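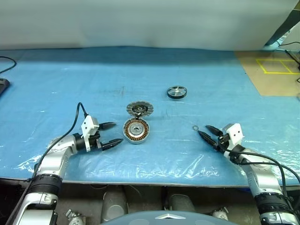
Mercy keeps asking why we bother opening them at all, when a whole motor can go straight in the scrap bin and be somebody else's headache. Good place to start. 

So. Motor teardown, small round ones. Talk is 8 min, don't drift.

SLIDE 1 - what's on the table
Stator, silver housing, open side up. Copper-orange windings round the inside, point at them, that's what the whole talk is about.
Grey disc right behind it. Rotor off by itself further back, black rim, spokes.
Little thin ring at front right. Say ring. Do NOT say washer or bearing spacer or Ertuğrul will start.

SLIDE 2 - the sheet
Clear plastic over blue. Yes it wrinkles. Small parts show up well on blue, we tried grey at Erkis and lost rings all day long.
Pass the sample round here (ask for it back!!)

SLIDE 3 - order of work
Rotor out first. Pull straight up, magnets fight you, keep fingers out of the gap.
Park it well away from everythng else. A hand's width is not enough.
Then the disc. Check for a lead before you lift. People yank it, lead tears, now you have a stator nobody wants to test.
Rings last, into the lidded tray.

SLIDE 4 - sorting
Three bins: rewind, copper, no idea.
Look at the windings. Even color = rewind bin. Dark patch on one side = copper.
Brullmont batch, 50 motors, 7 went to copper. Rest fine or close to it. Hacer has the sheet if anyone wants the breakdown.
Mikley batch not finished, dont quote it.

SLIDE 5 - mistakes, ours
Rotors stacked. Took two people to get them apart.
Cleaned windings with the wrong solvent, varnish went soft. 6 stators. Own up to this one, Tarık will bring it up anyway.
Labels on the rim, fell off by lunch. Write inside the housing now, paint pen.

SLIDE 6 - asks
Bench space at Erdem from November
More lidded trays
Somebody to teach rewinding, Eylül can only do mornings

Questions. If it's about cost send them to Hacer. Unplug the clicker after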